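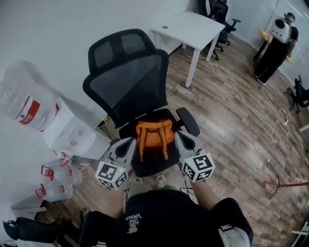

Lakshmi Thevar wrote to us that her two mastiffs had flattened every bed she ever bought by December, and that the Zerlow was the first one her older boy could get up from without grunting. We hear this kind of thing a lot from people with big guardian breeds, and it makes us very happy every time!

The Zerlow is our bed for heavy dogs – mastiffs, Danes, the larger shepherds and all their mixed cousins. It holds dogs up to 70 kilos, and the base is 18 centimeters of firm foam with a softer layer on top, so elbows and hips don't sink down to the floor. The cover zips off on three sides (much easier than wrestling it through one short opening, believe me) and goes in the wash on warm. Please let it dry flat.

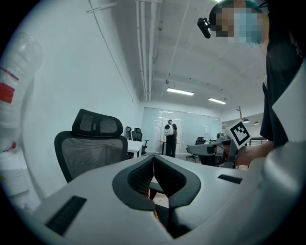
The rim is low at the front, which older dogs and growing puppies both seem to appreciate, and higher at the back for the ones who like to lean on something. If your dog is a digger, do ask us for the Roro cover, which has a tighter weave and fits the same base. It's a little scratchier at first but softens up after a few washes.

Give the foam a day to fill out after you unpack it. Spare covers are kept in gray and brown, and Dinesh Naidu answers all sizing questions himself – send him your dog's length from nose to tail base, lying down if you can manage it.

Last updated: February 22, 2018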